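Can a Robot Tidy Your Desk Yet? (And What to Do Until It Can)
Household Tips, by Elli Sjöberg

Every few months a reader writes in to ask whether it's time to stop buying dusters and start saving for a machine.

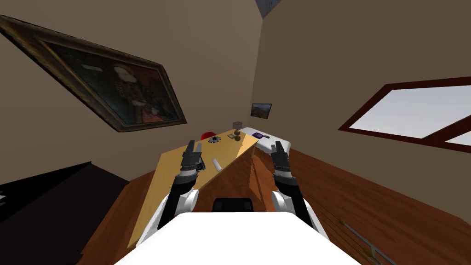
My usual answer is "keep the duster," but this month I did some homework first. I called Onni Riihimäki, who spent two years writing chore software at Undix and now fixes dishwashers, a career move I try not to read too much into. I also went through the 37 letters you sent me on the subject, including one from a man who wants a robot only to find the end of the tape.

Where things stand, chore by chore

Floors. Solved, more or less, provided your floor has nothing on it. My Plamum vacuum does a lovely job of any room I've already picked up. It also eats shoelaces. Tie up cords, lift the fringe of the rug, and put the bath mat over the side of the tub before you press the button.

Desks and tabletops. Here we get to the hard stuff. Picking up one object is something the two-armed machines can do on a good day. Tidying is a string of small opinions. Is that receipt trash or taxes? Does the phone live there or was it abandoned there? Onni says his old team tested a clearing routine 1,177 times on a computer before letting it near a real table, where it promptly put a sandwich in the pencil drawer.

Beds. Machines hate fabric. A mug is the same shape on Tuesday as it was on Monday, and a comforter is a different shape every time you look at it. I wouldn't wait for this one.

Laundry. Washing has been automated since before I was born and we all still complain about it, which tells you where the work is. Folding demos exist. They tend to feature one towel.

Dishes. Loading the dishwasher is possible, slowly, if the plates are already scraped and stacked, at which point you're standing right there with a plate in your hand.

Shop benches. Austra Tamošiūnaitė runs a two-person cabinet shop and has an Ortner arm that sands chair seats all day without grumbling. She loves it. She also sweeps around it, changes its paper, and puts its pads back on the shelf. "It does the one job," she told me, "and I do the job of having it."

How to clear a desk with the arms you've got

Oddly enough, the tricks that help a machine help a tired person too. These are half Onni's and half my mother's.

Start at one end and don't skip around. Pick the end nearest the door so you can drop things outside as you go.

Deal with anything that rolls first. Pens, batteries, lip balm and tape rolls all go in a mug or a shallow tray. You'll knock them off otherwise and spend ten minutes under the bed.

Don't use the bed as a holding area. I know. It's flat and it's close. But at eleven at night you will move the whole pile to the floor, and then you have a floor problem, and the vacuum will eat it.

Give each regular item a parking spot you can find in the dark. A strip of masking tape with the name on it works while the habit sets, and peels off clean if you take it up within a few weeks.

Dust the lamp last thing before the desktop. Switch it off and let it cool, then run a dry paintbrush down a fabric shade from top to bottom. For a plain wooden base, a barely damp cloth followed by a dry one.

Wipe bare wood with the grain, using a well-wrung cloth and one drop of dish soap in a bowl of water. If the cloth leaves a wet streak, wring it again.

One empty box helps. Anything you can't decide on in five seconds goes in the box, and the box gets opened on Sunday with coffee. Oona Pitkänen of the spring drawer-liner letter tells me hers has been sealed since July, so results vary.

What about the money?

A secondhand Zundus tabletop arm was offered to me for 2,000 dollars, "lightly used," by a seller who couldn't say what for. My teenage nephew will clear a desk for 49 cents an item, and he's robbing me, but he knows a receipt from a sandwich. For now I'd put the savings toward a decent vacuum, or a second wastebasket. The second wastebasket really does make a difference. Put it on the side of the desk you don't normally use.

Next month: getting candle wax out of a tablecloth, and Valtteri Vuorinen's method for drawers that stick in wet weather. Bring a bar of soap.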